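When a Robot Drops Something: The Story of the Slippery Basket

By Kekeli Amissah

Have you ever reached for a glass of milk while you were looking at something else? Maybe your fingers bumped the glass and it tipped over, or maybe you caught it just in time and only a little bit splashed on the table. Either way, you probably knew right away that something had gone wrong. Your fingers felt the bump, your ears heard the clunk, and your brain said "Uh-oh!" before you had even turned your head.

Robots make mistakes like that too, but a lot of them don't have a brain that says "Uh-oh!" unless a person has taught it to. Today I'd like to tell you about a robot arm named Darko and the afternoon it kept right on working with nothing in its hand at all. It's one of my favorite stories from the workshop, even though it gave us quite a bit of cleaning up to do (and I was the one holding the broom).

What is a robot arm, anyway?

A robot arm is a machine that bends in several places, a lot like your own arm bends at the shoulder, the elbow and the wrist. Inside each bending place, which we call a joint, there is a motor. The motors turn, the arm moves, and at the far end there is a tool for doing the job. Darko's tool is a gripper. Think of two stiff fingers that can open and close, without any soft skin and without any fingerprints.

Put your pointer finger and your thumb together and pick up a pencil. Easy! Now put on a pair of thick winter mittens and try it again. It's a good deal harder, isn't it? The pencil is the same pencil, but you can't feel it very well, so you either squeeze too hard or you let it slide. Working with a gripper is a bit like wearing mittens all day long.

The day it went wrong

Our workshop is in Wondcombe, and we teach robots to do kitchen jobs. In August, Darko was learning to take apart a stack of steamers, which are the round baskets people use for cooking dumplings and buns over hot water. The job goes like this. The robot lifts the top basket, carries it over to a tray, sets it down, and comes back for the next one. We had asked it to practice 135 times.

Things went nicely for a good long while. Then, on one of its lifts, the gripper closed on the top basket a tiny bit too high. It held on to only the very edge. The basket came up, and it wobbled, and then it slid out and rolled across the table and off onto the floor.

Now, if you or I had dropped a basket, we would have stopped and said "Oh dear" and picked it up. Darko did nothing of the kind! It carried its empty gripper over to the tray, opened it very politely, closed it again, and went back for another one. As far as the robot knew, everything was fine. But the slipping basket had nudged the rest of the stack over to one side as it fell, so when the arm came down again it was reaching for a place where the stack used to be. It pushed the next basket instead of holding it, and over went the whole lot.

My friend Cecilia Sowah was standing by, and she pressed the big red button that makes the arm stop. She stayed behind the yellow line the whole time, with her hands well away from the arm. I'll come back to that line in a minute, because it matters very much.

Finding the fault

When something goes wrong with a robot, the first job is to find out why. We call the reason a fault. Finding a fault is a lot like being a detective, only with more cups of tea. A robot keeps a diary as it works, called a log, and it writes down everything it does. In Darko's log we found a line from that afternoon that said the gripper had closed all the way, until its two fingers were touching each other.

Think about that for a moment. If you close your hand around an apple, can your fingers touch your palm? They can't, because the apple is in the way. So when a gripper closes completely, there can't be anything in it. The clue had been sitting in the diary all along, and we had never told the robot to look for it.

We found a second fault as well. Darko took one look at the stack before it started, and after that it worked from memory. That's fine as long as everything stays put. Once the stack had moved, though, the robot's memory was wrong, and it had no idea.
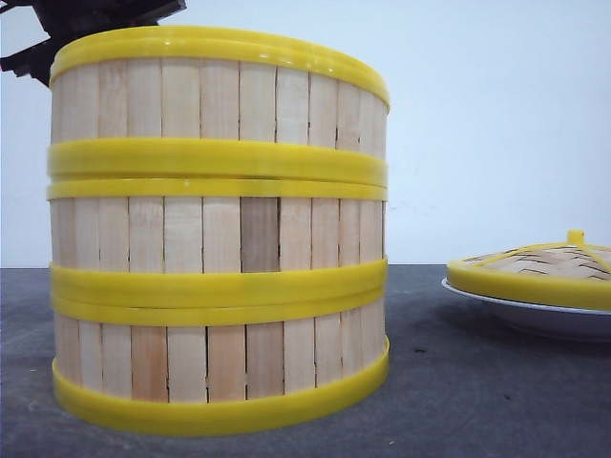

Steamer baskets are a tricky thing for a gripper to hold, and I think they fooled us because they look so simple. They're round, for a start, and a round shape gives two stiff fingers very little to press against. Then there are the edges. Each basket in this tower of three has a yellow plastic rim, and where one basket sits on the next, two rims come together to make a double yellow band that sticks out a little past the wooden slats. A person can tell easily enough that there are two rims there, one for the upper basket and one for the lower. A robot might take them for a single thick one, and then it could grab both baskets together, or pinch the join and get a good hold of neither. Shiny plastic can bounce light back at a robot's camera too, and that makes it harder to work out exactly where an edge begins.

How we fixed it

First we gave Darko a new rule: after every lift, check how far the gripper has closed. If the fingers are touching, stop and call a person. Next we asked it to look at the stack again before each and every lift. That makes the job slower (each lift now takes 9 seconds longer), but a slow robot that knows where things are is a much better helper than a quick one that's guessing.

We also stuck soft pads on the gripper's fingers. We use a kind called Surkix, which feels something like the bottom of a sneaker, and it helps the fingers hold on to smooth things. Then we ran the practice again, 399 lifts this time, spread over a few days so that we could all get some lunch. Darko did drop a basket now and then. When it did, it stopped and waited, and a message came up on the screen that said HELP PLEASE. Cecilia wrote that message herself, and she's rather proud of it.

Staying safe around a robot arm

A basket on the floor isn't a terrible thing. But a robot that doesn't know it has dropped something might not know when a person is standing close by, either, and robot arms can be very strong. So we have rules in our workshop, and they're the same for grown-ups and for children who visit.

Stay behind the yellow line whenever the arm is switched on, even if it's holding still. It may only be waiting for its next instruction.

If something falls, leave it where it is. A grown-up will stop the arm first and pick it up afterward.

Tie back long hair, and tuck in scarves and loose strings.

Know where the red button is. You'll find ours on the post next to the Ornby cabinet, and anyone at all may press it if they're worried. You won't be in trouble, even if there turns out to be no problem.

Something to try at home

Ask a grown-up for three plastic bowls or tubs and stack them up on a table. Look at them carefully, then close your eyes and lift off the top one. Now have your grown-up slide the stack a little to one side while your eyes are still shut, and reach for the next one. Did you find it on the first try? What did your hand have to do to find it? Try it once more with your mittens on, and see which part gets harder.

Words to remember

Gripper: the part of a robot that holds things.
Joint: a place where a robot arm bends.
Log: the diary a robot keeps of what it has done.
Fault: the reason something went wrong.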